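Handling Soft Goods with Two-Finger Grippers
Notes for week 2 – Grasp rules and pad care
Instructor: Birdie Marchetti

Last time we worked with rigid parts, which are wonderfully forgiving. Shoes are a lot more fun! A foam clog gives when you squeeze it, it has holes and curves everywhere, and its strap swings. The rules below are the ones we use at the Hemton bench, and I'd love for you to argue with them in lab.

Rule A. Pick the contact area before you close. Look for a spot where both pads can face each other across the material. On a strapped shoe, the area by the pivot button is a great place to start.

Rule B. Close slowly and stop at first firm contact. Foam hides extra force very well, so watch the surface next to the pads for bulging.

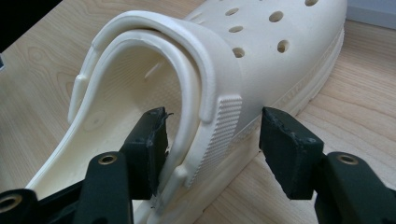 Fig. 1. Clog on its side, pads on either side of the strap pivot.

Rule C. Note the strap position in your log, every time. Forward and back are two different objects as far as the grasp is concerned – treat them that way.

Rule D. Inspect the pads. Scuffs are normal and go in the log. Loose fibers at a corner get written down too, and you check that corner again at the next break. Our bench limit is 500 closes per pad set or 36 hours of use, whichever comes first.

Rule E. Hold for 60 seconds before you call a grasp stable. Yes, it feels like forever. Kenji Achterberg's group went through the same drill in March and their slip notes are terrific reading (handout folder, under Grodness).

For lab: bring one soft shoe of any kind, clean. Write your own version of Rule A for it, with a sketch showing both contact points. Sketches are due Jul 1, 2024.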